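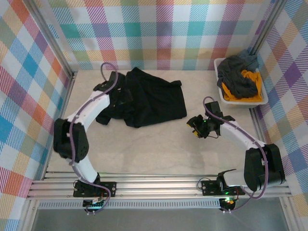

Folding and Sorting Your Clean Clothes: Your Questions

We get a lot of post about laundry, and more of it is about folding than about washing, which delights us! These are the questions that come up most at our Thursday folding evenings and in the inbox. Answers are by Adel Bouzid unless it says otherwise. Teófilo Sánchez has done the ones on dark clothes, as he owns practically nothing else.

Do I need a special table?

No. You need something flat and clean, at a height where your back doesn't complain. A kitchen table is lovely, a bed will do (a firm one is better), and I folded on an ironing board for 4 years in my first flat. If you can choose, go for a pale surface. Fluff and stray threads show up straight away, and so does the outline of anything dark you put down on it.

Where should the basket go?

In a back corner of the table, within reach, on the side of whichever hand you like to grab with. On the floor is fine too if you don't mind bending. I had mine on the floor until a reader wrote in to say try it on the table for a week, and I've never gone back.

Which basket do you use?

A plain white plastic one. People ask about the Bradov and the Skanix, and both have been through our hands at the evenings. The Bradov is wider, the Skanix has nicer handles. Either will hold a family's wash. Please don't throw out a basket that works!

One thing at a time, or tip the whole lot out?

One at a time, every time. Leave the rest in the basket, take a single garment, spread it, fold it, put it away to the side, then take the next. A heap on the table uses up the very space you need, and you end up folding on top of other clothes.

I can never tell what I've picked up. Is it a shirt or trousers?

Teófilo: My favourite question, and welcome to the club. Black clothes hide everything. You get a soft dark lump and could be holding either. Don't try to work it out by looking. Drop it on the table, find any edge and run your fingers along it until you reach something you know: a cuff, a waistband, a neckline. Two of those and you've got the whole garment. A long narrow strip lying across the pile may be a sleeve, but a trouser leg folded on itself can look just the same, so pull it out straight before you decide.

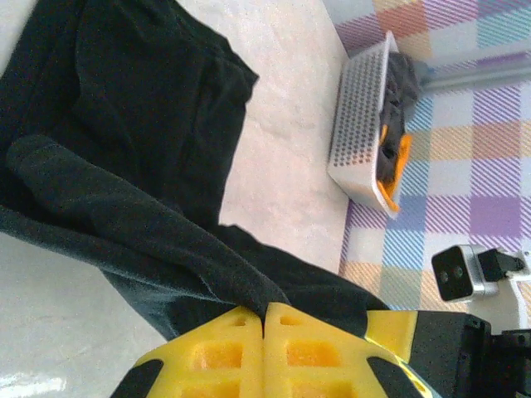

Black fabric on a pale surface, where the folds catch a little light.

Any tricks for seeing the folds in black cloth?

Teófilo: Light from the side! A lamp straight overhead flattens everything. Move it low and to one side and the raised parts go a soft dark grey while the creases stay properly black. I use an old Vemo desk lamp with a bendy neck, and I would be lost without it.

How do I spread something out without chasing wrinkles about?

Start in the middle and push outwards with flat hands. Then take hold of two corners, give a gentle tug and lay it back down. If a corner has flipped over, sort that out first, or you'll fold it in and find a lump later. Look out for small flaps at the bottom edge as well. They love to tuck themselves under.

What's the basic fold for a top?

Lay it face down with the neckline away from you. Bring one side in towards the middle and lay the sleeve back down along the body. Do the same with the other side, so you have a long rectangle. Fold the bottom up to the neckline, then once more if your drawer is shallow. Turn it over and admire it.

And trousers?

One leg on top of the other, seat pulled out and tucked back so the edge is straight, then hem up to waistband and in half again. Soft, slightly fuzzy ones such as joggers like to be folded loosely. Press them too hard and they simply spring open.

My black clothes come out covered in bits. Help?

Teófilo: Turn them inside out before the wash and keep them away from towels. For whatever is left, I do a quick pass with a Dixit roller while the thing is spread flat, before the first fold. Do the back as well. Wipe the table down afterwards or the next garment will pick it all up again.

Should I sort by person or by type?

Both camps are very well represented in the inbox. I sort by person because our bedrooms are on different floors. Teófilo lives alone and sorts by drawer. In February we asked everyone at the evening to try the other way for one basket, and 27 people did. Most went home and carried on as before, but a few converted in each direction, and we had a terrific argument about socks.

Is it all right to leave clean clothes in the basket overnight?

Of course it is. Heavy cotton hardly minds. Thin shirts will crease, so lay those over the top or hang them up and leave the rest until morning.

How long before I get quick at it?

Quicker than you'd think. I must have folded more than 1000 tops by now and the big jump came in the first couple of weeks, once my hands stopped waiting for instructions. Put the radio on and do one basket.

Can I bring my own washing to a Thursday evening?

Please do! One basket each, clean and dry. We have tables, and there's tea from seven o'clock. Children are welcome and usually end up in charge of pairing socks.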